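4.2 The wrist view in the Drekent simulation kit

We came to the Drekent kit with a fair amount of goodwill, having used the earlier Novport package for a good long while, and we wanted to know whether a small teaching lab could put it to use without giving up a whole term to the setting up. The kit is sold as a set of ready-made rooms, worktops and grippers, together with a tool for swapping surface patterns, and it was this last part that interested us most. Araba Akolgo and Rekha Sisodia rendered 2858 views with it, spread over 83 worktop patterns, and kept 1490 of them for the comparison in Section 5.

The patterned worktops were, we are glad to say, a real pleasure to work with, and the marble ones gave our grasp planner far more trouble than the plain ones did (13 of the marble patterns had to be looked at again by hand). Thin pale veins on a dark ground can look very much like the rim of a dish to a planner brought up on plain tables, and so we also rendered views with nothing set out on the worktop, as in Figure 3. We were a little less taken with the gripper model, whose near-uniform black finish leaves few shading cues on its faces, and we would dearly like to see a choice of finishes in a later release. 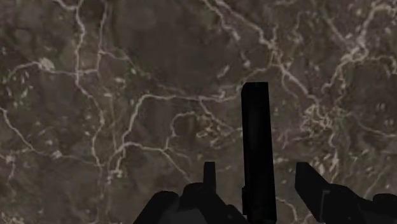
Figure 3. Simulated wrist view from the Drekent kit: black gripper over a dark, pale-veined marble pattern.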